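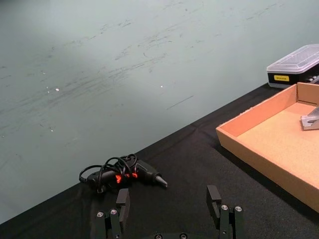 How does a robot know where to put its fingers?

It uses a camera, and a computer compares what the camera sees with pictures it has been trained on.

On the open day at the Lilteck workshop, visitors got to watch a robot arm doing this. The arm is called Rurkeo. It is bolted to the floor next to a table with a black cloth on it, and it spends the day picking things up and putting them in a cardboard tray. If you are coming to the next open day in November, this page will help you understand what you are looking at.

The hand

A robot's hand is called a gripper. Rurkeo's gripper has two fingers. Your hand has five, and yours can bend in lots of places. Two fingers are enough for many jobs. Try it yourself: hold your thumb and first finger out, keep the others curled up, and pick up an eraser. Now try to tie your shoe the same way. That is much harder, and it is hard for robots too.

The fingers open and close together. Before the robot picks something up, it opens them wider than the part it wants to hold.

The eye

Rurkeo has a small camera near its gripper. When the arm moves, the camera moves with it, so the robot gets a close view of whatever it is reaching for. At the open day you can see this view on a screen beside the table. It looks a bit strange at first, with the black fingers always sticking up at the bottom.

Why a glue gun?

A glue gun is a tricky thing to pick up. It has a fat part, a thin part and a power cord. The cord is the worst bit for a robot. A box keeps its shape when you lift it, but a cord flops into a new shape every time. The robot can't learn one picture of a cord and be done.

The glue gun is never plugged in during the demonstration. Please don't touch the nozzle of one at home unless an adult says it is cool.

A metal bracket is easier. It is stiff, so it looks the same each time, only turned a different way.

How the robot practiced

Rurkeo learned from people. A person steered the arm by hand control and the computer saved every move. The team at Lilteck did this 2089 times, with different tools in different spots. Then the robot tried on its own. In its first test it made 700 tries and got 367 of them right. The team looked at the ones that went wrong and practiced those some more.

Thiện Mạch runs the demonstration. Visitors often ask him if the robot gets tired. It doesn't, but its motors get warm, so he gives it a rest after 40 minutes.

When you visit

Stand behind the yellow line on the floor. The arm can't tell that you are there, and it moves faster than you might expect. There is a big red button on a post, and pressing it stops everything. Only the staff may press it, unless there is an emergency.

You can ask for a tool to be moved to a new place on the cloth. Thiện will stop the arm, move the tool and start it again. Watch the screen while the robot looks for it.

Words to know

Gripper: the part of a robot that holds things.
Bracket: a piece of metal used to join or hold up other parts.
Nozzle: the narrow end that something comes out of, like the glue in a glue gun.

Page last changed August 26, 2019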